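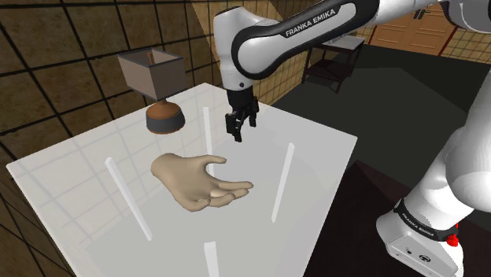
Yulan Yu wrote in after my last column to say that she had stopped trusting any grasping result that came out of a simulator, and that if I was going to review Curden I should at least say how many of its wins survived contact with a real table. Fair enough, Yulan. I'll get to it, and you will be smug.

Curden is a method for teaching an arm to pick things up without showing it a single real object. You give it a simulated room, a simulated arm (a Franka in the default setup) and a pile of shapes, and it practices until its success rate stops climbing. It comes from Ute Diekmann and Zihan Pan, and the release includes the training code, the scenes and a manual that assumes you were in the meetings.

The selling point is the clutter. Most simulated grasping happens in a gray void with a cube in it. Curden's rooms have tiled walls, paneled doors and lamps, and the thing to be grasped might be a detached model of a human hand lying next to the lamp on a glossy tabletop. My spouse walked past during setup and asked whether I was feeling all right.

The hand turns out to be a decent test shape. A cube offers you six tidy faces. A hand offers a thumb that sticks out, a gap behind it, and fingers bunched together, so a two-fingered gripper has plenty of ways to take hold and most of them are bad. The older Bai planner, which I ran for comparison, went for the thumb over and over like a toddler at a bus stop. Curden learned to come in across the palm after one night of training.

The numbers. I ran 1,651 simulated attempts over all the shapes, and 1,064 of them ended with the object lifted and held. Call it 64 percent. The paper reports higher, on a friendlier set of shapes. Bai on the same shapes was well behind, and slower to make up its mind.

Then the real table, for Yulan. I borrowed bench time at Clostham and ran 45 attempts with a printed hand. Curden held on to it in 15. The failures were mostly slips: the simulator thinks everything has the surface of a new eraser, and the printed hand did not agree. Raising the grip force helped a little and cost me a pinky.

Glossy surfaces are the other sore spot. The rendering is good enough to give you shiny, see-through tabletops, and the depth estimate then gets confused about where the table is. Xuelian Jia's patch, which you have to go find in a side branch, fixes most of this. Why it isn't in the main release I could not tell you, and neither could the manual.

Installation took me all of Thursday. The scene files want an old version of the Clurnico loader and will not say so until the very end, in red.

If you do research on grasping and want a training ground with some mess in it, I'd get Curden and budget a week for friction settings. If you want an arm that picks up real things by Friday, get a cube.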